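3.2 Surface reflectance and desk layout

The survey covered two office buildings at Pandstead, both refitted in February with the same ceiling luminaires. Horizontal illuminance was measured at desk height with a Gisler meter, placed flat on the work surface and read after the operator had stepped back. Readings were taken on a regular grid, giving 948 values once those spoiled by passing shadows had been removed. Blinds were kept closed throughout, so that daylight made only a small contribution.

Reflectance was estimated by the paired-reading method. The meter was held face up on the surface and then face down above it, and the ratio of the two values was corrected using a grey reference card. The method is less exact than a laboratory measurement, but it can be carried out without moving furniture — an important point in rooms that remained in use.
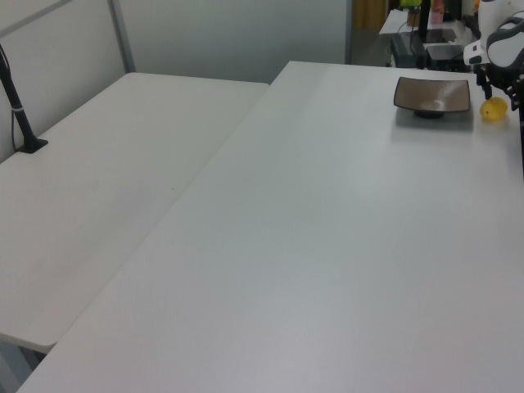
Figure 6. Adjoining white work surfaces.

Pale furniture raises the mean luminance of the lower visual field and reduces the contrast between paper and its surround. It also complicates the placing of grid points. Where two tables abut, as in Figure 6, the seam need not follow the line of the room, and one surface may sit slightly lower than its neighbour. A matte top can still show a brighter band across part of its area, so a single reading should not be taken to stand for the whole surface. We therefore treated each table as a separate unit and averaged the readings within it before comparing rooms.

Zapata's earlier study of the Suvlow offices used one grid for each room and ignored the joins between desks. That choice is reasonable where all surfaces share a finish and height. At Pandstead it would have placed several points directly over a join, where the meter could not lie flat.

Desks with a mean illuminance above 800 lux were kept in the main analysis but marked in the tables. Most stood directly beneath a luminaire. The Zetier lighting model overstated the values at these desks, and the error was larger where the surface was dark. Section 4 returns to this point when the model is fitted again with measured reflectances in place of the default values.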